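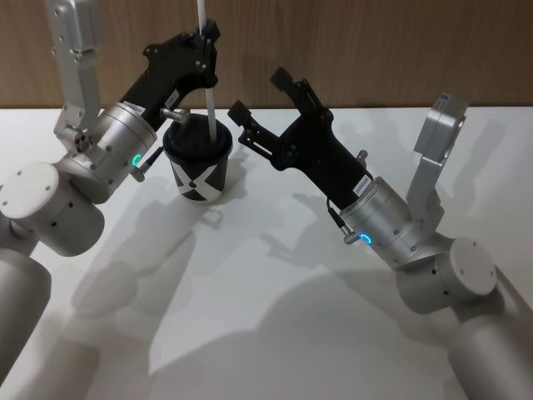 # Can it help in the kitchen yet?

Many people ask me if a machine can already do the small work of a house or a shop. I have followed this question for some years, first from my job at Hubmann, where we sold kitchen goods, and now on my own. My short answer is: some of it, slowly, and with a person near.

This gallery page is about the cup and the stick. I like this task very much, although it looks like nothing. One hand must hold a thin white rod upright in a black cup, and a second hand has to be ready to help. We do the same every morning when we stir coffee, and we don't think about it.

**Two arms, one cup.** The left gripper has the rod between its fingers. The right one is open and holds nothing at this moment. For a person the second hand is almost free, it goes to the cup by itself. For a machine, each hand must be told where the other one is, and a mistake of a finger's width can push the cup over.

**Why a thin thing is difficult.** A box has flat sides and forgives a poor grip. A rod can turn between the fingers, and if it is pressed too hard it can bend or break. In the shop at Vurkside I watched a machine pack boxes a full afternoon without trouble. The same machine was then given wooden spoons, and it dropped so many that the manager took them away again before closing time.

**What the numbers say.** I keep a notebook with all the trials I have been allowed to watch. There are 3,858 of them now. For stirring and for placing a stick in a cup, the best day I wrote down had 51 good tries from 58. This sounds high, but please imagine your own breakfast with seven spilled cups in it.

**Speed.** At Arov they let me do the task by hand, next to their machine. I was finished in two seconds. The machine needed 40, and it stopped one time to wait for an engineer. He was very kind about my questions.

**What I would buy today.** For the floor, yes, a cleaning machine is good enough if you lift the chairs first. For shelves in a shop, it can be useful at night, when no customers walk between. For cups, spoons, brushes and everything thin, I would still wait. Folding clothes I leave for another page, I have too few notes about it.

I plan to visit Plillell in April, where they try the same kind of work with glasses and drinking straws. If you work in a café or a small shop and have a chore that you would gladly give away, please write me which one. The answers until now are mostly about washing dishes, and one reader asked for help with price labels.

*Text and notes: Balthasar Oberholzer*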